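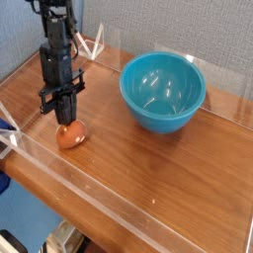

Figure 1. Brown egg on the wooden tabletop, with the mixing bowl behind.

The Trouble with Eggs: handling, cracking and tidying up in a small kitchen

Itsuki Yagi, second-year project, Food and Materials option

1. Why eggs

My first proposal was on bread. It was turned down on the grounds that four other people were already doing bread, and that the department smelled of it. Eggs were cheap, came in their own packaging and had not been claimed.

The question I settled on was a modest one: what does an egg need from the things around it if it is to get from the tabletop to the bowl in one piece, and be opened there with no shell in it? Most recipes give this a single line. "Crack the eggs into a bowl" takes for granted a good deal of skill that I did not have in January.

2. Things used

Brown hens' eggs, bought by the tray from the Vevgate market. A deep round mixing bowl in turquoise plastic with a rolled rim. The wooden tabletop, which has a slight sheen and a straight grain. A teaspoon for fishing out shell. Cloths — more of them than I had budgeted for.

The budget was 60 pounds. I spent 24 of it on eggs and a depressing share of the rest on cloths and washing-up liquid.

3. The egg at rest

An egg left on its side does not stay where you put it. Its shape brings it round in a curve, so it seldom goes straight off the table, but a curve with the table edge in the middle of it is no comfort. I tried the bare wood, a folded cloth and the lid of the tray. The cloth won easily. The bare wood was the worst, and was also where I kept putting eggs down, out of habit.

Pressing lightly on the crown holds an egg still, and the shell takes this better than I expected. Holding it round the sides feels safer and is the grip everyone in my group used without being asked. I found the sides fine for lifting and the top fine for steadying. Mixing the two up accounts for most of the entries in my notebook marked "oh no".

4. The bowl

The turquoise bowl was chosen because it was there. It did well all the same. Brown shell shows up against that colour at once, while in the white bowl I used for the pilot a pale splinter could hide until pancake stage. The depth keeps splashes in, but it makes the teaspoon work awkward, and my knuckles met the side more than once.

The rim is a poor place to crack an egg. It is rounded and gives a little, so the shell dents and then gives way in a rush, with half the white running down the outside. A tap on the flat tabletop made a cleaner break. My grandmother told me this at the outset, and I would like it recorded that I tested it anyway.

5. Where the bowl should stand

I began with the bowl set well back and to one side, leaving open wood between it and the egg. It looks tidy. It also means that a cracked egg has to travel over the whole gap, dripping. Moving the bowl up close saved more wiping than any change of technique, and took me three weeks to think of.

6. Tidying

Egg white should be wiped up with cool water while it is fresh. Left over lunch it sets like varnish and has to be soaked. Wiping along the grain lifted it better than wiping across.

7. What I would change

I would weigh the eggs, as small ones crack differently and I have only the word "small" to show for it. I would borrow a second bowl with a harder rim. I would also ask for a marker who likes omelettes, having now eaten a great many on my own.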